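Setting up a tea tray for guests

I love this job! Lay everything out before the kettle goes on, and give the tray a quick wipe, corners included. Heaviest things go in first, then cups, then spoons.

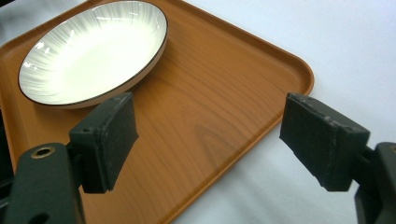 Brown-rimmed oval dish on our wood-grain tray

For Türkmen black tea I heat the water to 90 degrees, but 70 is plenty for green (Mhairi Semple taught me that one, and what a difference!). Warm the pot, tip the water out, add your leaves and pour. Biscuits go on last.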